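The Table from Patcombe

She had driven 69 miles to Patcombe for the table, and she talked to it most of the way home, the way you might talk to a nervous dog on its first trip in a car. It had come out of the old hotel at Callthorpe, the seller told her, and before that he couldn't say. There was a number inked underneath, 558, and she liked to think it had been a room number, with a window over the water and somebody in it writing long letters home.

It took up most of the kitchen, of course, and for two evenings she walked sideways to reach the stove and didn't mind a bit. She wiped the top down with a soft cloth, going along with the grain, and found that she kept stopping. There was a place where all the thin lines crowded together and then bent around a little oval, like a creek going around a stone, and below it one long brown line wandered across much of the width – in no hurry at all, she thought, and good for it.

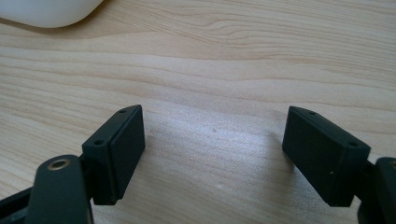 Her sister wanted to know, over the phone from Brirkside, whether it would seat six at Thanksgiving, and whether she meant to put a cloth on it, because their mother would have put a cloth on it.

She said it would seat six if nobody minded elbows. About the cloth she said she would see. Then she hung up, filled the kettle, and sat down with her hand resting on the bare wood until the water boiled.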